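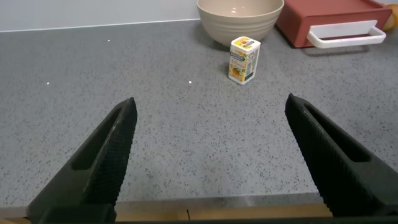

Speckled worktops, and how to live with them, are what people write to me about more than anything else on this site, so I've finally given the questions a page of their own. I've had a grey one in my kitchen since we moved in to Jorstead, and I do most of my baking straight on it. The grey is a medium one with dark and light granules all the way across, and it makes a lovely quiet background for a big oatmeal-coloured mixing bowl and a little carton with citrus fruit on the front, which is very much how a baking afternoon looks at mine. I'm a home baker with opinions and I don't sell worktops, so please take all this as kitchen-table chat (I last went through the answers on January 26, 2025).

Does a speckled worktop really hide crumbs?

Yes, and that's the good news and the bad news! Toast crumbs vanish completely. You think you've wiped up, you lean on it in your nice sleeves, and there they are. I've got into the habit of running my palm over the whole thing before I roll out any dough. Your hand finds what your eye misses, especially dried-on bits of batter and those horrid little beads of set sugar.

What do you clean it with?

Warm water, a drop of washing-up liquid and a cloth that isn't greasy. That's it, ninety-odd per cent of the time. I used to buy all sorts of sprays and most of them left a bloom that showed up as soon as the sun came round. Rinse the cloth, go over it again with plain water, then dry it with a tea towel. The drying is the bit people skip and then they write and tell me their worktop is smeary.

I spilt lemon or orange juice on mine. Have I ruined it?

Depends what it's made of, and I can't tell you that from here. Speckled tops come in granite, quartz, terrazzo, solid surface and printed laminate, and they don't all mind the same things. Terrazzo with a cement base or marble chips can be marked by acid, so wipe up juice and vinegar the second you see it. Laminate and quartz are much more relaxed about a splash. If you don't know what you've got, treat it as the fussy kind. I wipe up citrus straight away whatever I'm working on, and I stand the juice carton on a saucer once it's been opened, as the drips always run down the side and make a sticky square.

How do I find out which kind mine is?

Look at a cut edge if you can get at one, round the sink or under the overhang. Laminate has a core that looks like board and the pattern is only on the top. With solid surface the speckle goes right through. Stone feels properly cold first thing in the morning. If you still can't decide, ask whoever lived there before you, or the fitter. Jolien Segers wrote in to say she'd been sealing hers twice a year and then found the paperwork in a drawer, and it was laminate all along. Poor Jolien! No harm done, apart from the money.

Can I put hot tins down on it?

I wouldn't, on any of them. Get a wooden board or a proper trivet and leave it out by the oven so you don't have to go hunting for it with a tray of flapjack in your hands. I have 2 Skasa racks that live there permanently and I've stopped tidying them away.

Can I roll pastry or knead straight on the surface?

I do, all the time. Make sure it's clean and completely dry, flour it lightly and off you go. Stone is brilliant for pastry as it stays cool. Afterwards, scrape before you wet it. If you go in with a wet cloth first you make glue, and then you'll be picking grey paste out of the joint by the sink for a week (ask me how I know). A plastic scraper is kinder than a metal one.

My mixing bowl skates about when I'm beating. Any tricks?

Damp tea towel, folded flat, underneath. Works every time. A wide, deep bowl with a bit of weight to it helps as well, and I like one with ridges round the outside because there's something to hang on to when your hands are buttery. Mine was a present so I can't send you a link, sorry, but Kiiskinen do a heavy one that several readers have been pleased with.

What size bowl should I get if I only want one?

Bigger than you think. You can make a small cake in a big bowl but you can't fold 6 egg whites into anything in a small one without wearing it. My only warning is to measure your cupboard first. I once carried a beautiful one home from a Sundale sale and it wouldn't go through the cupboard door. It went to my sister.

What colour bowl goes with grey speckle?

Oh, I get asked this a lot! Creamy, oaty colours are my favourite, they warm the grey up without shouting. Mustard is nice too. I've never got on with grey bowls on a grey top, I kept losing track of where things were when I was in a hurry. Shuzhen Tang disagrees with me completely and has gone for pale grey everything, and I've seen her kitchen and it's gorgeous, so what do I know.

Can I use carton juice in a cake when the recipe says fresh?

For the liquid in a sponge or a drizzle, yes, fine. You'll lose a bit of sharpness, so taste it and hold back some of the sugar if it's a sweetened one. Do check the panel on the side of the carton, some of them are juice drinks with a lot of water in. What a carton can't give you is zest, and zest is where most of the flavour is, so buy one real fruit if you can. For a tin lined for an 18 cm cake I use the zest of a whole large orange and I've never wished I'd used less.

How much clear space do you need to bake comfortably?

Less than the magazines say. If you've got 40 cm of free worktop in front of the bowl you can weigh, mix and roll small things quite happily. I push everything to the back before I begin and keep the front for working. It's the kettle and the post that take up the room in most kitchens, so move those first.

Is there anything that really marks it?

Turmeric and beetroot on the paler ones. Hair dye, if yours is the sort of house where that happens in the kitchen. Cling film labels with the ink still wet, which is a very specific one but it did happen to me last June. Bicarbonate of soda and water, left on as a paste for a few minutes, shifted most of it. Try that in a corner first, and don't scrub.

Can I send you a question?

Please do, the contact form is at the bottom of every page. Tell me what your worktop's made of if you know, and what you've already tried on it. I'm slow to reply in the run-up to Christmas, when the kitchen's full of fruit cake.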